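Subject: Re: [strandedknit] Floats, and whether we should all just stop at five stitches

Evening, all. I'm answering the digest instead of the single message, so the quoting is going to look strange. The list software at Cellbridge has opinions about line breaks and I've given up arguing with it.

Earlier this week, Sillberg wrote:

> I have been told my whole knitting life that you catch a float
> every five stitches or the sky falls. I've just finished a yoke
> where I caught every single one, religiously, and now it has a
> nice row of little dark freckles showing through the white. It
> looks like it has measles. Was I lied to? Also the whole thing
> pulls in so much across the chest that I can wear it or breathe
> but I can't do both. Gauge was perfect on the swatch. I have
> the swatch right here and it is laughing at me.

You were not lied to. You were given a rule by someone who knits mittens. Five stitches is a fine rule for mittens, where a finger will find any loop longer than that and go straight through it. On the body of a sweater, in a wool with some grab to it, I let floats run to seven or eight and have never been punished. In cotton or superwash I'd be more careful, those two having no loyalty to anybody.

The freckles come from catching in the same place on every round. The caught strand sits right behind one stitch and peeks out the front, and if you stack the catches you get a ladder of peeking. Move each catch over two or three stitches from the one on the round below. If you can, do it behind a stitch of the darker color. Navy behind white is the worst offender I know. I once spent a winter on a navy and white pullover, 1,146 stitches in the chart repeat alone, and from across a room it appears to have been sneezed on.

As for not breathing: I'd bet the swatch was knit flat and the sweater in the round. I'd also bet you were relaxed for the swatch. Nobody has ever been relaxed for a yoke. Spread the stitches on the right needle before you carry the new color across, every time, until it's a habit. Some people turn the work inside out and knit with the right side facing in, so the float has to travel the long way around the corner. I tried this and it does work, though I felt like I was knitting in a mirror while wearing someone else's hands.

On bags, where this argument usually ends up, I hold the opposite view. Keys have teeth. Catch everything or line it.

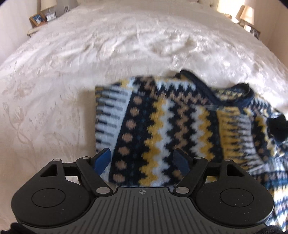
Kungate: I never line them. Felt it a bit in a warm wash and the floats lock themselves down, and then you could carry gravel in it. Mine has had the same knitting in it for six years and the keys have yet to win. But you have to start with about a third more width than you want, and you have to be at peace with whatever comes out of the machine.

I'm not at peace with what comes out of the machine, which is why I line. But I pass that along for those of you with a calmer nature. Please note that "warm wash" means wool that says hand wash on the band. Anything marked superwash will come out exactly as it went in, only larger and sadder.

Now, the other half of the digest, which was vertical stripes versus bands. Most charts go around you. The pattern changes every few rows and you're never more than ten minutes from something new, and that's how they get you to keep going until two in the morning. Panels that run up and down are a different animal. You're in the same five motifs on every round from hem to neck, so a mistake made on Wednesday is with you until you bind off. The good news is that you learn the thing by heart after a few inches and can watch television.

Some notes from my own panels, in no order:

Put a marker at every panel edge, even the ones you're sure of. You are not sure of them.

Leave two plain stitches between panels if the chart allows it. Yarns that swap at the same spot round after round make a slack column there, and a little breathing room hides it. If the chart doesn't allow it, tug the first stitch of each panel and move on with your life.

With a third color in the round, put it in panels that touch each other. I had mustard at the front and mustard again over the shoulder blades, and ended up hauling it 47 stitches across the back for no reason except that the book said so. The book was Marquez Knits, and I've since written in it in pen.

Do the collar in one solid color. After all that, the eye wants a place to sit down. I like a rib in the darkest shade, picked up a little tighter than seems polite, because every stranded neckline I've made has tried to become a boat neck when left alone. 142 stitches on the pickup was too many for me. I took it down two needle sizes and then it behaved.

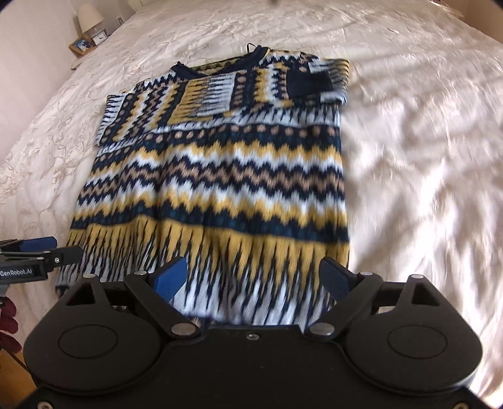
Vertical panels with a solid navy ribbed collar. Mustard, white and navy in the mix.

Short sleeves, by the way, are the sane choice in stranded work and I won't be taking questions. A sleeve in two colors is a small tube, and a small tube is where floats go to pucker. If you must have long ones, go up a needle size once you're past the elbow, and don't measure your progress until it's so long that you feel silly for not measuring.

Back to Sillberg's measles. Before you rip anything, block it. Soak it for half an hour, squeeze it in a towel, and lay it out an inch wider than you want across the chest. Wool forgives a surprising amount when it's wet. The freckles may sink back too, or you can poke them down from the wrong side with a blunt needle, one at a time, in front of a very long movie. If it still won't let you breathe after that, cut it up the middle and call it a cardigan. I own four cardigans. I set out to make one of them.

Would whoever has the scan of the old corrugated rib handout please send it again? The attachment arrived here as a single gray page.

— the one with the sneezed-on pullover

Strandedknit list, hosted by Cellbridge | Contact the list owner | Messages copyright their authors | Back to top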